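Bernaseo Linen Tea Towel, Heavy Weave
Made in Flisurthorpe by Zarei 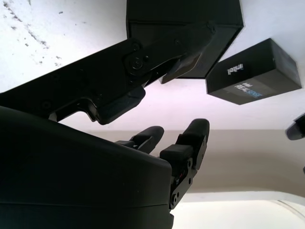
We've been after a proper tea towel for years. Most of the ones you can buy now are printed cotton, lovely to look at and hopeless with a wet glass, and after a month or two they go thin in the middle and you find yourself using kitchen roll instead. The Bernaseo is the towel we wanted all along: thick, plain, thirsty, and big enough to dry a whole roasting tin without changing to a second one halfway round.

It's woven by Zarei, a small mill in Flisurthorpe that has always made cloth for working kitchens. They use long flax yarn in both directions, with no cotton mixed in, and they weave it tight and then wash it before it's cut. So it comes to you already shrunk, and the size on the label is the size it stays.

The first few washes

New linen is a bit stiff. If you've only ever had cotton towels this may come as a surprise, and the first time you use a Bernaseo you might wonder what all the fuss is about. Please give it three washes! After the first one it loosens up, after the second it starts drinking up water, and by the third it has gone soft and slightly rumpled and is on its way to being the towel you reach for first. Ours have been through the machine more times than we can remember and they're better than when we got them.

Don't use fabric softener, not even a little. It leaves a coating on the yarn and the water just slides about on top. If you've done it already (we all have, it goes in out of habit) a hot wash with a cup of soda crystals will put it right.

What it's good at

Glasses, above all. Linen sheds hardly any fluff, so wine glasses and tumblers come up clear, and you can get a good handful of cloth down inside without it bunching. It's just as good on cutlery and on the sort of heavy pans that have to be dried straight away or they rust.

We also use it for bread. Lay it in a basket or a bowl, rub in some flour (rice flour is best) and the dough comes away cleanly once it's had its rise. It's lovely over a bowl of proving dough too, damp or dry. And it makes a very good cloth for straining soft cheese or stock, as long as you keep one aside for that and don't wash it with anything scented.

It isn't an oven cloth. It's thick for a tea towel, but one layer won't protect your hands from a hot shelf, and a damp one certainly won't. Zarei make a double cloth called the Asimetti that's meant for the oven, and you'll find it on its own page.

The details

Cloth: pure linen, plain weave with a ribbed band at each end
Weight: 300 grams per square metre
Length: 900 mm
Hems: turned twice and stitched all the way round
Hanging loop: linen tape, sewn into one corner
Colours: undyed, slate, brick
Sold: singly or in a bundle of 3

The undyed one starts off a warm oatmeal and gets paler with washing. Slate and brick are dyed in the yarn, before weaving, and they fade slowly and evenly. Brick can let go of a little colour in its first wash, so keep it away from your white shirts that time.

A word about the length, as we get asked about it a lot. It's longer than a normal tea towel and yes, it will hang past the rail on most oven doors. We like that. You can throw it over your shoulder and it stays there, and you can have a dry end and a wet end on the go at once. If you have a very small kitchen or you'd like something neater, fold it lengthways before you hang it, or use the loop.

Washing and drying

Wash at 60 for everyday use. It will take a boil wash if it's been near raw meat or has a nasty stain, though the dyed ones will fade faster if you do that often. Line dry if you can, and give it a good snap before you peg it out, which takes out most of the creases. A tumble dryer is fine on low. Take it out while it's still a tiny bit damp or it goes crisp.

Ironing is up to you. We don't, most of the time, but if you're drying good glasses for a party then an ironed linen towel is a real pleasure to use, nice and flat and smooth. Iron it damp with the iron good and hot.

Stains: tea and coffee usually come out in the normal wash. For turmeric, hang the undyed one in bright sun while it's wet and look again in the evening. Beetroot we've never fully beaten.

Things people have asked us

Does it smell? New linen has a faint grassy smell, a bit like hay. Some of us are very fond of it. It goes after a wash or two.

Why are there little lumps in the yarn? They're called slubs and they come from the flax itself. You'll see more of them in the undyed towel. They do no harm and they won't pull out.

Can I cut it down? You can, but hem it straight away, as the weave will start to fray as soon as it's cut. Two small cloths out of one big towel works very nicely, and the ribbed band gives you one finished end on each.

Will the colours match if I buy more later? Close, but perhaps not exactly. The yarn is dyed in batches, and brick is the one that varies most.

Stock and delivery

Undyed and slate are on the shelf now, singly and in bundles. Brick has sold out again and the next lot is due from the mill in March. You can put your name down using the form at the foot of the page and we'll write when it lands. Towels are sent folded in a paper band, with no plastic, and the band has the washing notes printed on the inside.

Page last updated 28 Feb 2021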